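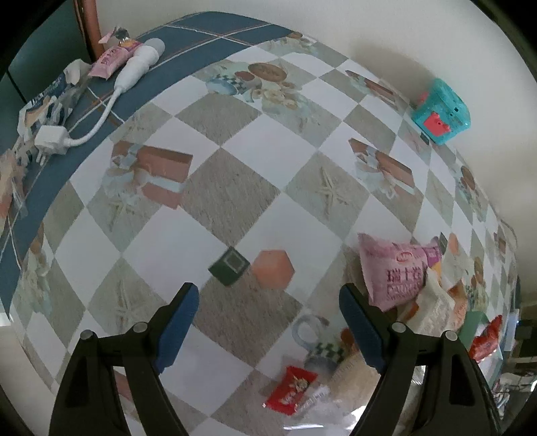 그림 1. 손에 쥐는 그리퍼로 블록 집기를 시연하는 작업 환경. 벌어진 두 집게 사이로 초록색 큐브와 육각형 블록이 보인다.

3.2 시연 수집: 원격 조종과 손 그리퍼

이제 데이터를 어떻게 모았는지 얘기할 차례인데, 사실 저는 이 절을 제일 쓰고 싶었습니다. 모델 구조보다 여기에 시간을 훨씬 많이 썼거든요. 처음에는 Stedov 팔을 원격으로 조종해서 모든 시연을 모을 생각이었습니다. 조종기를 쥐고 화면을 보면서 팔을 움직이면 관절 값이 바로 기록되니까 뒤처리가 편하겠다 싶었죠. 그런데 막상 해 보니 물건을 집기 직전에 자꾸 멈칫거리게 되더라고요. 깊이 감각이 없으니 집게를 내렸다가 조금 올리고, 옆으로 옮겼다가 다시 내리고... 그렇게 모은 궤적으로 학습하면 정책도 똑같이 멈칫거립니다(저희 첫 번째 정책은 블록 위에서 한참 떠 있다가 그냥 끝났습니다).

그래서 10월부터는 손에 드는 그리퍼로 같은 과제를 다시 모았습니다. 시연자는 장치를 한 손에 쥐고 평소 물건 집듯이 움직이고, 장치에 달린 카메라 영상과 집게 벌림 폭을 같이 저장합니다. 집게 안쪽에는 그림 1처럼 파란 고무 패드를 댔습니다. 카메라는 시야가 넓은 대신 왜곡이 심해서 평평한 식탁도 불룩하게 나오는데, 저는 이걸 펴지 않고 그대로 입력에 넣었습니다. 펴면 가장자리 화소가 많이 늘어나고, 잘라내면 주변 물건이 사라져서 위치 추정이 흔들렸어요.

과제 자체는 단순합니다. 식탁 위의 작은 블록 2개를 하나씩 집어 지정한 자리로 옮기는 것이고, 지시문은 색이나 모양으로 줍니다. 다만 배경은 일부러 어렵게 잡았습니다! 식탁보가 흰색과 회베이지색 체크무늬인 데다 선물 상자, 불가사리, 머그잔 같은 그림이 찍혀 있어서, 색만 보고 물체를 찾는 검출기는 인쇄된 그림을 진짜 물체로 착각하기 딱 좋습니다. 오른쪽에는 과자 봉지도 여러 개 모여 있는데('瑞士卷'이라고 적힌 분홍 봉지가 제일 눈에 띕니다), 이런 포장지는 조명에 따라 겉모습이 꽤 달라져서 방해 물체로 쓰기에 괜찮았습니다. 실험실 책상에서만 모은 데이터로는 이런 상황을 배울 수가 없겠더라고요.

시연은 모두 151회 모았습니다. 시연자는 4명이었고, 장치를 처음 쥐어 보는 분에게는 본 수집 전에 연습 시간을 거의 20분씩 드렸습니다. 연습 때 드린 지시는 별것 없습니다. 집게를 끝까지 벌린 상태에서 시작할 것, 물체에 다가갈 때 손목을 갑자기 꺾지 말 것, 놓은 다음에는 바로 손을 빼지 말고 잠깐 기다릴 것. 마지막 지시는 중간에 추가했습니다. 놓자마자 손을 빼면 벌림 폭 신호와 영상의 시간 차이 때문에 놓는 시점 라벨이 어긋났거든요. 추가하기 전에 모은 시연은 버리지 않고 손으로 라벨을 고쳐서 썼습니다. 꽤 지루한 작업이었습니다.

장치 궤적을 로봇 쪽으로 옮기는 건 Gurnham 변환기로 처리했습니다. 손의 자세를 말단 좌표로 바꾸고, 팔이 닿지 않는 구간이 있는 시연은 통째로 제외합니다. 구간만 잘라내는 방법도 써 봤는데 이어 붙인 곳에서 속도가 튀어서 그만뒀습니다. 집게 폭은 사람이 쥐는 세기와 로봇의 명령 값이 일대일로 맞지 않아 따로 보정표를 만들었고요. 납작한 육각형 블록이 특히 골치였는데, 집게 높이가 조금만 높아도 패드가 윗면을 스치고 지나갑니다. 큐브는 그에 비하면 훨씬 너그러운 편입니다.

원격 조종 시연을 아예 안 쓴 건 아닙니다. Brimetti 정책을 학습할 때 손 그리퍼 데이터로 먼저 학습하고, 원격 조종 데이터는 마지막 미세 조정에만 넣었습니다. 실제 팔의 지연이나 정지 동작은 손으로 들고 하는 시연에는 안 들어 있으니까요. 두 종류를 처음부터 섞는 방식도 시도했는데, 접근 속도가 서로 너무 달라서 정책이 둘 사이에서 어정쩡하게 움직였습니다. 섞는 비율을 더 세밀하게 조절했으면 달랐을지도 모르겠지만 거기까지는 확인하지 못했습니다. 수집 기록과 라벨 수정 내역은 Isah 저장소 형식으로 정리했고, 학습용과 평가용은 시연자 단위로 나누었습니다. 같은 사람의 손버릇이 양쪽에 다 들어가는 걸 피하려고 그렇게 했으며, 시연자별 결과는 4절에서 다룹니다.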